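Zillero Paired Hand-Held Grippers
Sold by Adwood, Betberg

The Zillero set is a pair of hand-held grippers for recording manipulation tasks without a robot in the loop. The operator holds one in each hand and does the job directly. Each gripper has its own camera, and the recordings are used to train two-arm policies.

Marker blocks on the grippers give the tracking software something to lock onto. Keep sleeves and cables clear of the printed faces.

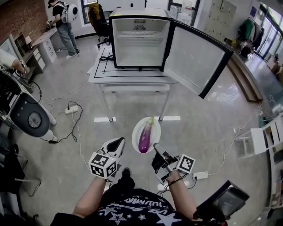

Zillero pair in use, with an eggplant on a plate and a mini fridge as the task setup.

Loading a fridge is a good test of a hand-held set. The plate has to stay level, the shelf is shallow and the wrist has little room to turn once it is past the door. We suggest running it early, before moving on to drawers or cloth.

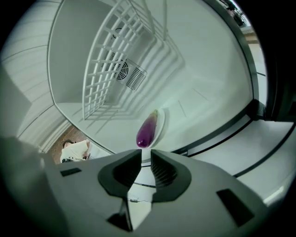

The wide-angle view keeps both finger pads in sight along with the object, so grasps can be checked without a second camera. The edges of the picture are strongly curved - use the supplied calibration file before measuring anything from it.

In the set
2 hand-held grippers
2 marker blocks
Spare finger pads
Calibration file and printed setup guide

Ordering
Sets ship from Betberg in 9 working days. Orders of 13 sets or more are quoted separately. Pads from the February batch fit all current grippers. The Ásgeirsdóttir wrist mount is sold on its own page and is not included.

Page updated Thu 22 April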